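자전거를 도난당했을 때 경찰에 신고하는 방법

글쓴이: Cheng-en Ng
2026년 4월 8일

안녕하세요. 저는 한국에서 6년째 살고 있는 외국인입니다. 지난 2월에 지하철역 앞에서 자전거를 도난당했습니다. 그때 무엇을 먼저 해야 하는지 몰라서 하루를 그냥 보냈습니다. 같은 일을 당한 분이 조금 덜 헤매시도록, 제가 한 순서대로 적어 보겠습니다. 한국어가 어색한 부분은 이해해 주시기 바랍니다.

1. 먼저 정말 도난인지 확인합니다

자전거가 없어졌다고 해서 모두 도난은 아닙니다. 보관대가 아닌 곳에 오래 세워 두면 구청이나 건물 관리사무소에서 옮기는 경우가 있습니다. 주변에 안내문이 붙어 있는지 보시고, 관리사무소와 역무실에 한 번씩 물어보십시오. 저는 역무실에 갔는데 직원분이 친절하게 구청 전화번호를 적어 주셨습니다. 구청에서는 그 주에 수거한 자전거가 없다고 했습니다.

2. 현장을 그대로 두고 사진을 찍습니다

잘린 자물쇠가 바닥에 있으면 가능하면 손으로 만지지 마십시오. 자물쇠, 보관대, 주변 건물의 모습을 휴대전화로 찍습니다. CCTV가 어디에 있는지도 같이 찍어 두면 나중에 설명하기가 쉽습니다. 저는 한국어로 "편의점 건너편 기둥의 왼쪽"이라고 말하는 것이 어려웠는데 사진을 보여 드리니 바로 아셨습니다.

3. 자전거의 정보를 모읍니다

다음의 것을 한 장의 종이에 적으십시오.

제조사와 모델 이름 (제 것은 Pendarari의 Foron입니다)
색깔과 바퀴의 크기
차대번호 (보통 페달 축의 아래쪽에 새겨져 있습니다)
산 날짜와 가격, 영수증
흠집이나 스티커 같은 특징
마지막으로 본 시각과 없어진 것을 안 시각

차대번호를 모르면 산 가게에 연락해 보십시오. 저는 Rustine이라는 작은 가게에서 중고로 샀습니다. 주인 Lucrezia Mazza 씨가 장부를 찾아서 번호를 문자로 보내 주었습니다. 번호를 몰라도 신고는 할 수 있으니 너무 오래 기다리지는 마십시오.

4. 신고합니다

범인이 아직 눈앞에 있거나 방금 도망갔다면 112에 전화하십시오. 혼자서 따라가거나 붙잡으려고 하면 위험합니다. 시간이 이미 지난 경우에는 가까운 지구대나 파출소, 또는 경찰서 민원실에 직접 가도 됩니다. 신분증을 꼭 가져가십시오. 외국인은 외국인등록증이나 여권을 가져가면 됩니다.

경찰서에서는 진술서를 씁니다. 언제, 어디서, 무엇을, 어떻게 잃어버렸는지 차례로 쓰면 됩니다. 추측과 본 것을 나누어서 쓰는 것이 좋습니다. 예를 들어 "밤 10시에 자물쇠를 채웠다"는 제가 한 일이고, "새벽에 가져간 것 같다"는 제 추측입니다. 한국어로 쓰기 어려우면 통역을 받을 수 있는지 먼저 물어보십시오. 저는 친구 Sinéad Horgan 씨와 함께 갔고, 끝날 때까지 46분이 걸렸습니다.

5. 접수번호와 담당자를 적어 둡니다

신고가 끝나면 접수번호, 담당 부서, 담당 수사관의 이름과 전화번호를 받으십시오. 보험에 가입한 분은 보험회사에서 서류를 요구할 수 있으므로 사건사고사실확인원을 어떻게 발급받는지도 물어보면 좋습니다. 며칠 뒤에 새로운 정보가 생기면 이 접수번호를 말하고 알려 드리면 됩니다.

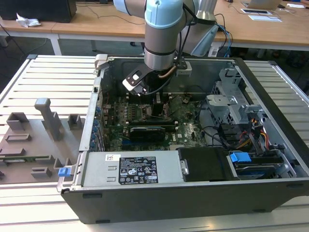 CCTV 영상은 보관 기간이 짧은 곳이 많으니 신고할 때 카메라의 위치를 꼭 말씀하십시오. 가게 주인에게 영상을 직접 보여 달라고 해도 다른 사람의 얼굴이 나오기 때문에 거절하는 경우가 있습니다. 그럴 때는 다투지 말고, 경찰이 확인할 때까지 지우지 말아 달라고만 부탁하십시오.

6. 중고 거래 사이트를 봅니다

훔친 자전거가 중고 거래 사이트에 올라오는 일이 있습니다. 모델 이름으로 검색 알림을 만들어 두면 편합니다. 비슷한 물건을 찾으면 화면을 저장하고, 글의 주소와 판매자의 아이디를 담당 수사관에게 보내십시오. 판매자에게 "그것은 제 자전거입니다"라고 메시지를 보내면 글이 바로 지워질 수 있습니다. 혼자서 만나러 가는 것도 하지 마십시오. 그리고 인터넷에 의심되는 사람의 얼굴이나 이름을 올리면 오히려 본인이 명예훼손으로 문제가 될 수 있습니다.

7. 찾았을 때와 못 찾았을 때

자전거를 찾았다는 연락이 오면 신분증과 영수증, 예전에 찍은 사진을 가지고 갑니다. 본인이 먼저 찾은 경우에도 담당자에게 꼭 알려야 합니다. 제 자전거는 아직 못 찾았습니다. 새 자전거를 산 날에는 차대번호를 먼저 찍어서 이메일로 저에게 보냈고, 자물쇠도 2개를 씁니다. 하나는 뒷바퀴와 프레임에, 하나는 앞바퀴에 채웁니다.

틀린 내용이 있으면 댓글로 알려 주십시오. 지역에 따라 절차가 조금 다를 수 있으니, 급하지 않은 질문은 경찰 민원 상담 전화 182에 물어보셔도 됩니다.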